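Range cooker tips, mostly learnt the hard way
Posted by Zlata Romaniuk, 11 July 2022

Quick ones this time, got a roast to get in.

Door seals first. Pinch test: shut a strip of paper in the oven door and tug. If it slides straight out the seal's tired. Do all four sides, ours had only gone along the top. New one for the Teltcombe came with clips at the corners, no glue. Check wich way round the old one sits before you pull it off.

Burner caps. Let them cool, soak in hot water and washing up liquid, then an old toothbrush. Pin for the holes, never a cocktail stick (snaps off, stays in there). Dry properly before they go back or the ignition just clicks at you. Wonky cap, wonky flame. Lift it and sit it down again.

Oven shelves. Bath, old towel underneath, 2 scoops of bio powder, overnight. Open the window. Runners can go in aswell if they unhook.

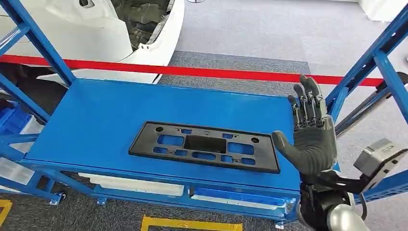

Can I use foil on the oven floor to catch drips?
Best not. It blocks the heat coming up, and on enamel it can stick for good. Put a baking tray on the lowest shelf instead and wash that.

Stainless fronts. Go with the grain, always. Damp microfibre, then a dry one. Tiny drop of baby oil if it's streaky. No green scourers, Jinlong Ye did his hood with one and you can still see it from the hall.

Levelling. Spirit level on the middle shelf, not the hob. Cakes coming out lopsided? Feet, nine times out of ten. Quarter turn, check, quarter turn.

Cooker hood filters. Metal ones in the dishwasher on their own, hottest wash. Charcoal ones don't wash, bin them after 6 months.

Extractor bulbs next, when I've found the right ones.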